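Forum index > Cells and fixtures > Bin picking
Thread: Two-finger gripper, mixed bin, drift in pick depth after homing

mkos
Posted 31/08/2021, 08:14

Small sorting cell, one six-axis arm on a fixed pedestal, two-finger parallel gripper, wire-mesh basket as the source and three paper-topped wooden boxes as the drops. Contents of the basket are deliberately mixed: hard balls, foam ball, rubber koosh balls, wooden blocks, muslin cloths, a drinks can, plastic bottles. The cell runs a fixed hover pose over the basket before every descent, and depth is computed from there.

Problem: after homing, pick depth is 2 mm low. It stays low until I re-teach the hover pose, then it is correct until the next power cycle. X and Y are fine. I have checked the tool offset in the controller and it matches the drawing.

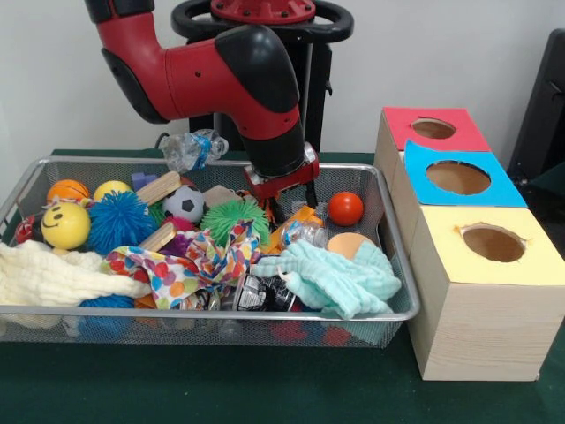 The descent is straight down in the base frame, with no blending. I log commanded and measured Z at the end of every move and the two agree, so the arm thinks it is in the right place. The error only shows against a gauge block on the table.

Controller is on the Brorkeo stack, current release. Any ideas before I pull the gripper off?

Mateja

---

ralva
Posted 08:52

If commanded and measured agree and the gauge block disagrees, the error is outside the encoders. Either the tool is not where the model says it is, or the table is not where the model says it is. Re-teaching hides both.

Questions:
1. Is the table bolted to the same plate as the pedestal?
2. Do you home with the gripper open or closed?
3. Do the fingers travel in a straight line or on an arc?

Number 3 is the one I would look at first. On a linkage gripper the tips move along the tool axis as the fingers close. If your startup routine leaves the fingers in a different position from the one used to measure the offset, you get a constant error in Z and nothing in X or Y.

---

mkos
Posted 09:20

1. No. Table stands on its own feet. Pedestal is on a separate plate.
2. Closed.
3. Linkage, so an arc. Tool offset was measured with the fingers open.

---

ralva
Posted 09:31

Then measure tip height against the gauge block at full open and full close without moving the arm. If the difference is 2 mm, you are done.

---

Saskia_T
Posted 10:05

I don't agree that finger travel is the likely cause. It would come back on every cycle where the gripper closes, and Mateja says the depth is good all day once the pose has been re-taught. A separate table is a much bigger suspect. We had the same layout at Hamholm, and the table moved each time somebody leaned on it to refill the bin. Leveling feet on a painted floor will walk.

Put a dial indicator between the pedestal plate and the table edge. Leave it there overnight. Read it before anybody touches the cell.

Also, a mesh basket is not a datum. The floor of it flexes under load. If you take depth from the basket floor anywhere in the program, stop doing that.

---

ralva
Posted 10:22

A table that walks does not walk back to the same height every morning. The error reported is constant.

---

Saskia_T
Posted 10:29

The error reported is one figure with no spread given. Mateja, how many power cycles is that from?

---

mkos
Posted 11:47

Fair point. Four cycles. All within the resolution of the gauge I have, so I called it constant.

Depth does not come from the basket floor. It is taken from the table, and the program stops the descent on finger contact or at a hard limit above the mesh. The low error matters because the hard limit is then too close to the wire, and I have already bent one fingertip pad.
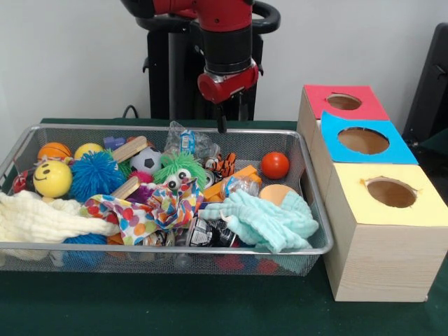 Power was off from 10:40 to 11:10. On restart I measured before re-teaching anything, arm parked over the gauge block, no motion between readings. Fingers fully open: on nominal. Fingers fully closed: 2 mm low.

The re-teach routine opens the gripper as its first step. The homing routine closes it and never opens it again before the hover pose gets used for the first depth calculation. The offset is then latched for the session, which would answer Saskia's objection about it not coming back on every cycle.

---

ralva
Posted 11:58

That fits. Fix it in homing: open fully, wait for the position flag, then latch. Do not correct it by editing the tool offset, or you will have the opposite error the next time the pose is taught.

---

rlr_cells
Posted 13:16

Would add a check to startup regardless. Ours goes to a fixed pin on the pedestal plate (not on the table) with fingers open, touches off at low speed, and faults if the reading is outside tolerance. It takes a few seconds and catches bent fingers as well.

On the bent pad: replace both pads, not one. They wear as a pair and a new pad against an old one will twist anything round. Check the screws on the mounting block while it is apart. On ours I mark the heads with a paint pen so that any rotation shows up at a glance.

Ruby-Lee

---

Saskia_T
Posted 13:40

I accept the finger travel result. I would still tie the table to the pedestal plate. Two pieces of angle and four bolts will do it. The touch-off Ruby-Lee describes will pass with the table in the wrong place, so you need one reference on each side.

---

a_ellery
Posted 15:02

Seconding the table. One more for the list: cloth. If the descent stops on finger contact, the threshold that works for a hard ball will drive straight through muslin until it meets whatever is under it. We split it into two thresholds at Brikusside, with the lower one used when the vision class is fabric, and slowed the last part of the descent.

Also check the cable run behind the basket has slack at full reach. A cable pulling on the table will show up on Saskia's indicator and send you looking in the wrong place.

---

mkos
Posted 16:35

Homing routine changed: open, wait for flag, latch. Three restarts so far, all on nominal at the gauge block. Both pads replaced and the mounting block screws marked.

Indicator is on the table edge and stays there overnight. If it moves I will fit the angle. Touch-off pin is a good idea but I need to find a spot on the plate that clears the elbow.

Will look at a separate fabric threshold next. At present there is one value for everything.

---

ralva
Posted 16:41

Post the homing sequence when you have a minute. The stock one has the same order of steps and I would like to compare the wait on the flag.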